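Clekgate Adult Learning Center
Progress Report to the Baumgartner Fund
Evening Study Grant, Second Reporting Period
Submitted 2025-06-06 by Ghazala Mengal, Program Director

Purpose of the grant

The Baumgartner Fund supports the Evening Study program at the Clekgate Adult Learning Center. The program serves working adults who left school without a diploma and who wish to prepare for further training or for better positions with their present employers. Classes are offered at the main building in Clekgate and at the Tiltov branch library, which provides a room under a written agreement with the Center.

This report covers enrollment, instruction, staffing, and spending for the second period. It also sets out two changes to the work plan for which we request the Fund's written consent.

Enrollment and attendance

The Center enrolled 28 learners during the period. Of these, 15 attend at Clekgate and the rest at Tiltov. Attendance at Clekgate has been steady. Attendance at Tiltov fell during the early weeks, when the evening bus was moved to an earlier departure and several learners could not stay to the end of class. After discussion with the library, the Tiltov class now begins half an hour sooner. Attendance has improved, although two learners whose work shifts conflict with the new hour have transferred to Clekgate. They are included in the Clekgate figure.

Learners who miss a class receive the reading and the written exercise by mail or in person. The Center does not drop a learner for absence without first making contact by telephone.

Instruction

Reading and writing continue to take up the larger part of each evening. Instructors have moved away from the single textbook used in the first period, which many learners found too difficult in its opening chapters, and now draw on short articles, workplace notices, and public forms. Written work is returned with comments at the following class.

Mathematics instruction follows the Imden workbook series. The unit on fractions took longer than planned at both sites, and the unit on percentages was shortened as a result. We expect to return to percentages at the start of the next period.

A short elective on computers and modern work was added at the request of learners. It covers file storage, spreadsheets, and online job applications. 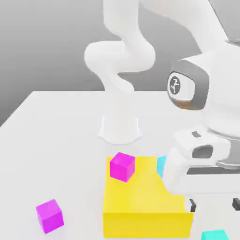 Computer-rendered view of robot arms at a white table.

The elective is taught by existing staff within their contracted hours and has placed no added charge on the grant. Learners have asked that more time be given to spreadsheets, and the outline has been revised to allow for this. Job applications remain the most heavily used part of the course, and instructors now set aside the last portion of each class for individual help.

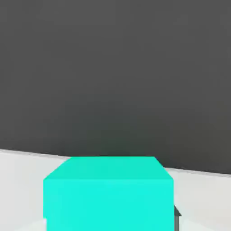 Staffing

The program employs 6 instructors, all part time. One position at Tiltov was vacant for part of the period, and classes were covered by colleagues from Clekgate, whose travel was paid from the Center's general funds. The position has now been filled. The new instructor has experience in adult reading and has completed the Center's orientation.

Instructors met twice to compare learner writing and agree on common standards for marking. These meetings showed that the two sites had been grading the same work quite differently, especially in spelling and paragraph form. A shared marking guide is in draft and will be sent to the Fund when it is complete.

Spending

Spending on instruction was slightly below budget owing to the vacancy at Tiltov. Spending on books and paper was above budget, mainly on account of replacement copies and the added cost of printing the short reading packets. The Center has met the difference from its own resources for this period. A full statement of accounts will be sent under separate cover.

Changes requested

The Center requests consent to the following changes:

1. To move the unspent portion of the Tiltov instruction line to books and printing.

2. To extend the shared marking work into the next period, with instructors paid at their usual rate for meeting time.

Neither change alters the total amount of the award.

Work planned for the next period

Classes will pause in late June and resume after the summer break. During the pause, staff will complete the marking guide, review the mathematics schedule, and contact learners who have expressed interest in sitting the diploma examination. The Center will also renew its agreement with the Tiltov branch library, whose terms are expected to remain the same apart from the earlier opening hour.

Questions about this report may be directed to the Program Director at the Clekgate office.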